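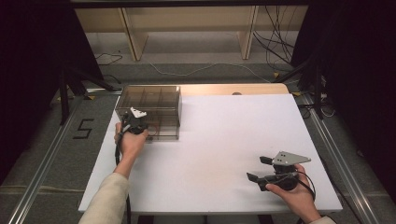 A Box With Small Rooms

When Ghislain Nguyen moved to Pristalstead in September, he carried the contents of his old desk in one shoebox. It held buttons, screws, fuses, stamps and a great many keys. He counted them one evening and came to 483 pieces, and only 9 of the keys opened anything he still owned.

He is now a believer in the compartment box. The kind he likes is low and see-through, in a smoky brown plastic, with thin walls that make a grid inside. "I want to see the thing before I touch it," he told me. The brown tint is pleasant also, it makes a white table look like weak tea.

Junaid Bangash, who repairs clocks on Sawatzky Lane, gave me different advice. He says one must begin with the box empty, on a plain pale surface, and decide the places first. Small and often used go to the front. Things you keep only from feeling go to the back corner, and they may have two compartments, no more.

I tried his method at home with my sewing things. It took me roughly an hour, and I was obliged to stop once to look for a needle in the carpet. The hooks and the press studs are now separate for the first time in my life. The ribbon does not fit anywhere and lives in a cup.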